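Staff union questions new School of Social Care and Family Studies at Bornness
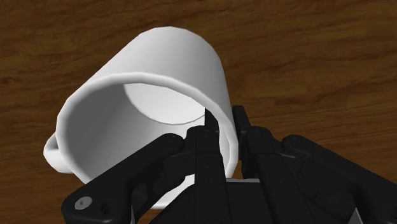

A white mug on its side (computer rendering).

31/08/2023

The Sovham University Staff Union has read the announcement of the new School of Social Care and Family Studies at the Bornness campus and is not yet persuaded there is a school in it.

According to the university's own papers, the school will open with 66 enrolled students, 20 casual tutors and two permanent lecturers. The former Department of Community Work, closed in April, had more permanent staff than that and its own library.

"We have been told this is growth," said union president Vibeke Hedegaard. "I'd like to see the payroll before I clap."

The university says placements will be organised through Nuser, a scheduling program it has licensed for two years. Members who sat through the demonstration came away unsure who students should ring when a placement falls over.

The union has asked the Dean's office for a staffing plan and a budget for the Stępień Building, where the school is meant to be housed. Neither had been received at the time of writing.

Media enquiries: Union Office, Bornness campus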